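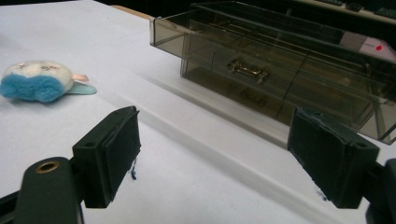

Finger pads on the Uvumus hand-held, right pad frayed at the upper corner

tkao_cell2
Looking for opinions on pad replacement. The right pad is frayed along its edges and the upper corner looks torn. The left is only slightly worn. Log says 2941 cycles on this pair. The last pair came off at 2711 and looked better than this. Do I swap both or only the right?
Tsung-han Kao, Priltton

ridgeline62
Both. With one new pad and one old one, the grip center shifts toward the worn side and you end up chasing an offset.

So-ying Ko
Disagree, partly. Measure first. If the left is within tolerance at the contact face, keep it. Scuffs on the block itself don't matter. We run mixed pads at Yip and re-zero the closed position after each change — the shift has never been large enough to show up in the width reading.

ridgeline62
You re-zero. Most people don't.

So-ying Ko
Then that is the thing to fix.

kevness_parts
Two other items. There is blue ink on the white cover directly under the left pad, and a fainter smudge by the right one. Check the contact faces for ink before you measure anything. Also pull that crease flat. It runs right between the fingers, and a raised fold will throw off any low pick.

tkao_cell2
Cover gets changed Thursday. I will wipe the pads with isopropyl before then. Is that safe on the pad material?

kevness_parts
On a damp cloth, yes. Don't soak them, it gets under the adhesive.

ridgeline62
While the fingers are off, look at the screw holes near the top of each block. Ours went oval on the side that took the knocks. Hand-tighten, then a quarter turn.

tkao_cell2
OK. Ordering a pair, fitting the right one first, and I'll post the closed reading before and after the re-zero.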